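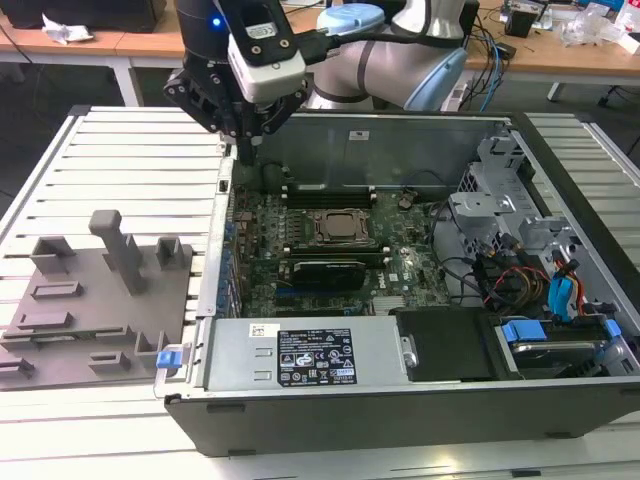 Notes for the desktop tower teardown bench. They cover the order we strip the cases in, where the parts go, and how the parts sheet is filled in.

## Scope

Office desktop towers only. Laptops and all-in-ones go to the Wivel bench and have their own sheet. Most of what we get is Dell, with a few other makes mixed in. The steps below were written around the Dell cases, so expect the latches and screws to differ on anything else.

## Before opening

- Unplug everything and hold the power button for 5 seconds.
- Write the case tag on the sheet first. Loose parts without a tag number can't be matched later.
- Lay the tower on its side with the board facing up.
- Clip on the wrist strap.

## Order of removal

1. Side panel
2. Drives and drive cables
3. Heatsink and fan
4. Memory
5. Expansion cards
6. Power supply
7. Processor
8. Motherboard

Memory comes out before the cards so there is room for your fingers at both ends of the slots. Push the end clips out and lift the module straight up. If a clip is cracked, mark the board `SLOT-DMG` and keep going.

With the heatsink off, the processor can stay under its retention frame until step 7. Don't leave it loose in the socket. Old paste gets wiped with alcohol and a lint-free cloth, on the chip only.

Free all the power supply leads before you move the unit. Adhiambo found 2 boards last January with the main connector half torn off because somebody pulled on the box first.

## Where parts go

| Part | Bin | Notes |
|---|---|---|
| Memory | A | Antistatic sleeve, one module per sleeve |
| Processor | A | Tray with lid |
| Expansion cards | B | Bracket stays on |
| Drives | C | Locked bin, wiped by Bavano |
| Power supply | D | Leads tied, not cut |
| Motherboard | E | Bag it, no stacking |
| Empty case | Floor rack | Screws in the cup |

## Parts sheet

Columns in `parts.csv`:

- `tag`: case tag
- `part`: name from the table above
- `state`: `good`, `test`, `scrap`
- `code`: damage code, blank if none
- `by`: initials

The current sheet has 400 rows. Rows with `test` are held for 3 weeks, then go to scrap if no one has picked them up.

## Known gaps

- Heatsinks have no bin yet. Put them in D for now.
- Older rows use `psu` and newer ones use `power supply`. Search for both.
- The Worna cases were logged without initials.

Bench questions go to Adhiambo Kinyua, sheet corrections to Josphat Makokha. Bins are collected on Friday.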